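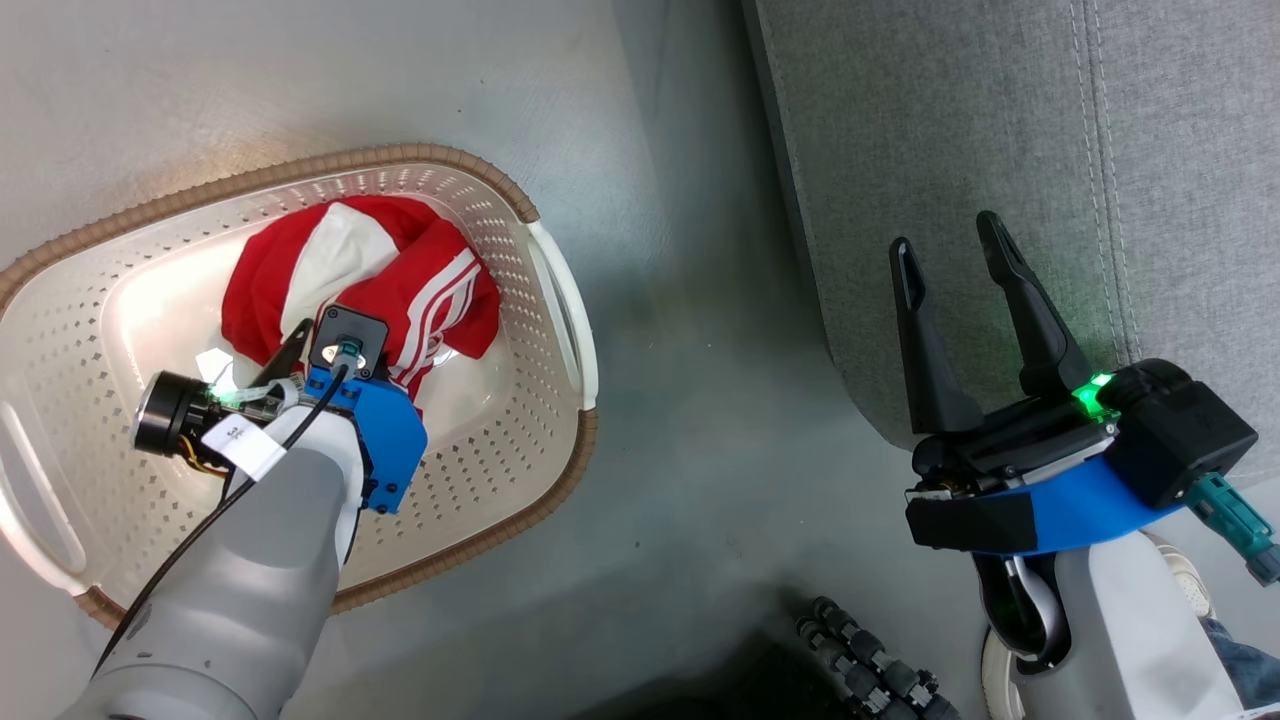 May, wool room, morning

Third go at the Skanda fleeces. Yesterday's scour left grease in the britch ends again, so I split the next lot in two and changed only the soak time. Same detergent, same pot, same mesh bags.

Lot A: 302 g raw, 30 minutes in the first bath, bath started at 130 F.
Lot B: 302 g raw, 40 minutes in the first bath, same start.

Two rinses each, no agitation, lifted the bags straight up and let them drain on the rack. I did not top up the hot water on either lot. Pot lid on throughout.

A came out sticky at the tips. The cut ends were fine. B was better at the tips but had a dull feel I don't like, and I think the water had cooled enough by the end of the soak for grease to settle back on. So longer is the wrong thing to chase. Next time two short baths with detergent in both, and out before the water drops.

Suint smell still in both lots after rinsing. Fainter in B.

Staple notes: Skanda is uneven this year. Shoulder wool has a clear crimp and pulls sound. Along the back there's a weak spot a third of the way up from the cut end, and it snaps if you tug it at the ear. Whoever skirts the remaining bags, please do the tug test on the back wool before it goes in with the shoulder. I mixed one bag before I caught this. It is tagged MIXED in pencil and should go to felt.

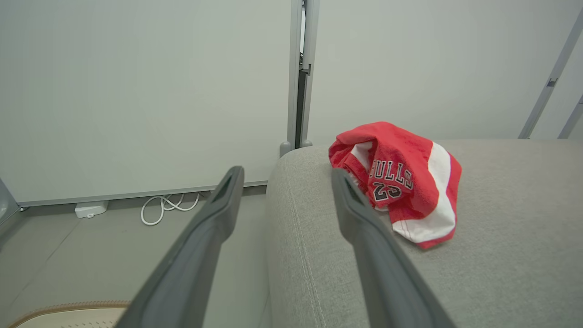

Carding, after lunch. Used the dry wool from the first go, which was clean enough. Drum carder is shedding again on the left side. Tightened the belt a half turn and it ran quieter, but the licker-in still grabs if you feed more than a thin layer. Two passes gave a usable batt. A third pass made neps, so stop at two for this fleece.

Spun a short sample from the batt on the Jallex wheel, long draw, middle whorl. Plied it back on itself. Good bounce, a bit hairy. The weak back wool showed up as little fuzzy breaks every yard or so, even in what I thought was all shoulder. Would not sell this as sock yarn. Fine for a hat or the body of a sweater.

Swatch on the usual needles, cast on 30, washed and laid flat. Will measure when dry and write the gauge in the margin.

Isado sample for comparison: softer, less bounce, much less waste on the carder. If the Frimpong order has to be all one fleece then I would use Isado and keep Skanda for blending. Haven't tried the blend yet. Start with equal weights and see.

To do
- order detergent, last jug is nearly out
- new mesh bags, two have split seams
- clean the carder teeth before anyone runs the dark fleece
- short double bath on the next Skanda lot, write down the temperature at lift as well as at start – I forgot to both times today

Stopped at 4:15. Both lots are on the rack by the window, A on the top shelf.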